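Boltora Session Tools

Version notes and data card for the Londside handheld manipulation recordings

Last revised 2022-06-26

Summary

Boltora is a set of command-line tools for turning two-handed recordings into training episodes for manipulation policies. It reads the streams written during a session, places them on a single clock, checks them, and writes one episode folder per attempt. This release contains the tools and the first public set of recordings prepared with them, the Londside tabletop set. The set holds 2,067 episodes.

The package is maintained by the Sisay software group. Questions about file contents should be raised in the issue tracker of this repository so that the answers remain available to other users.

Contents of the release

The directory "tools" holds the importer, the aligner, the checker and the exporter. The directory "configs" holds one settings file for each recording station. The directory "episodes" holds the data. The directory "notes" holds the operator instructions used at Londside, including those that were later replaced.

Installation

The tools require Python 3.8 or later. Run "pip install -e ." from the top directory. The viewer is installed separately with "pip install -e .[viewer]" and is not required for training. Users on a shared machine should set BOLTORA_CACHE before the first import, as the default cache location is the home directory and the cache becomes large.

Recording setup

Each episode is performed by one operator holding a gripper in each hand. A head camera supplies the wide view. Small household and office objects are placed on a table and the operator carries out a short written task with the jaws of the grippers. Hands do not touch the object during an attempt. An attempt in which this rule is broken is kept in the set and carries the flag "hand_contact".

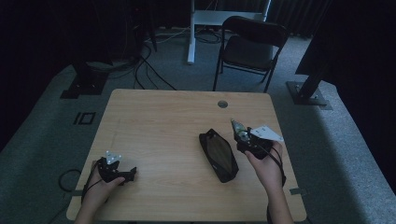 The left and right streams are stored under the names "left" and "right" at every stage of processing. These names refer to the operator's own hands. Earlier internal versions used "arm0" and "arm1", and the importer still accepts them when the option --legacy-names is given.

Soft and zippered objects receive a category of their own, "deformable". Their outline changes when they are held, and the object tracker that serves rigid items is switched off for them. The position field for these episodes contains only the first and last values, both entered by an annotator.

Time alignment

The aligner takes the head camera as the reference clock. Gripper readings are resampled to the camera times by linear interpolation. Gaps longer than 400 milliseconds are not filled. The affected span is marked in "valid_mask", and the exporter removes it unless --keep-gaps is set.

Clock offset between the two grippers is estimated from the opening and closing motion that the operator performs at the start of each session. If the estimate fails, the aligner stops and writes a report. It does not fall back to an offset of zero. Users who wish to supply an offset by hand may do so in the station settings file.

Episode format

Every episode folder contains a video file, a table of gripper states, and a file named "episode.json". The table gives, for each time step and each hand, the pose in the table coordinate frame and the jaw opening in meters. Rotations are stored as quaternions with the scalar part last. The JSON file records the task text, the object category, the station name, the flags, and the version of the tools that wrote the folder.

Checks

The checker should be run on any copy of the data before training:

boltora check episodes --strict

It reports missing files, time steps out of order, jaw values outside the calibrated range, and pose jumps above the limit in the settings file. A pose jump is a warning in normal mode and an error in strict mode.

Known limitations

The 2 stations used for this release have different lighting, and station name should be included when the data is split. Random splits by episode place attempts from the same session in both training and test sets. A session-level split is provided in "configs/split.json".

Poses are less reliable when the operator crosses the wrists. The tracker confidence is stored with each pose and may be used as a weight.

The set was collected for research on learning from demonstration. It has not been assessed for use in safety-related systems, and it contains no force measurements.

Planned changes

The Floria exporter, which writes episodes in sharded form for streaming, is in the repository but disabled by default. Its index format may change. Folders written with it at present should be treated as temporary and regenerated after the next release.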